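Stostemix Hand Gripper -- Set-Up and User Guide
Section 6: Running the Open Day Demonstration
By Domenica Lehner, revised August

If you have worked through Section 5, your gripper is put together, the fingers meet the way they should, and you have had a good long practice at your own bench. Now comes the part I enjoy most, and that is letting other people have a try! This section covers the demonstration we give at the Duneddale open day, and it should suit any visit of the same sort, whether you have a whole school class coming through or a couple of neighbors who saw the sign on the road.

The task is pressing a button on a power strip. I know it sounds small. Visitors take to it right away, though, because everybody has pressed one of those buttons with a thumb, and doing the same thing with two stiff fingers at the end of a linkage is a very different experience.

6.1 Before the visitors come in

1. Clear the demonstration table and wipe it down. A plain, light tabletop with a dull surface is the easiest on the eyes and on the camera.

2. Set the power strip flat on the table with its buttons facing up. Check that its own cord is out of the wall and that nothing is plugged into any of the sockets.

CAUTION: The power strip must stay disconnected from the wall for the entire demonstration, including the practice run. Gripper fingers must never go near the sockets of a strip that has power. If you are handing over to another presenter halfway through the day, show them the loose end of the cord before you leave the table.

3. Press each button once with your own finger. You are feeling for how much push it needs, and it is good to have that fresh in your hand before you pick up the gripper.

4. Squeeze and release the gripper a few times. The fingers should close evenly along their whole length. If one tip gets ahead of the other, go back to Section 5 and adjust the linkage before you go any further.

5. Turn on the Stitow display and wait for the live view to settle. Angle the screen so the back row can see it -- the front row will be watching your hands anyway.

Note: Visitors' phones and cups tend to wander onto the table as the day goes on. A side table for belongings helps a great deal.

6.2 Giving the demonstration

6. Hold the gripper comfortably above the strip and let your arm relax. Most of us lift our shoulders when people are watching, and the tips end up shaking.

7. Close the fingers completely. For pressing, you want them to act as one blunt tip, and any gap between them makes it much harder to judge where the push will land.

8. Bring the closed fingers in over the strip and pause there. Give everyone a moment to look from your hand to the display and back again. 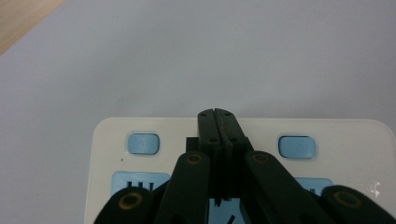
Fig. 6-1. Gripper over the power strip, fingers closed.

9. Ask your visitors which button they would like you to go for. On the strip in Fig. 6-1 the two blue buttons sit well apart, so there is plenty of room to move across from one to the other without hurrying.

10. Move the tips over the chosen button, lower them slowly until they touch, and then press straight down. If you come in at a slant, the tips like to slide off and the whole strip may scoot away from you.

11. Lift straight up again before you move sideways. Dragging the tips over the plastic leaves marks, and it is hard on the fingers too.

CAUTION: Keep hair, sleeves and small hands away from the linkage arms while the gripper is opening or closing. The arms draw together as they move and can give a nasty pinch.

6.3 Letting visitors try

12. Invite 2 people to the table at a time, one to hold the gripper and one to watch the display and call out directions. They usually end up laughing, and the rest of the line gets a nice show while it waits.

13. Hand the gripper over with the fingers closed, and keep your own hand under it until you are sure the visitor has the weight.

14. Let them miss! Please try not to reach in and steer. A visitor who needs four or five tries will tell the whole family about it at supper, and I would much sooner have that than a perfect press with my hand on top of theirs.

15. When the last group has gone, wipe the finger tips with a dry cloth, check the screws for looseness, and put the gripper back in its Carhuamaca case with the fingers shut. Section 7 covers storage over the winter.

Duneddale Workshop Guides | Questions? Call the bench line, extension 2888 | All rights reserved | Back to top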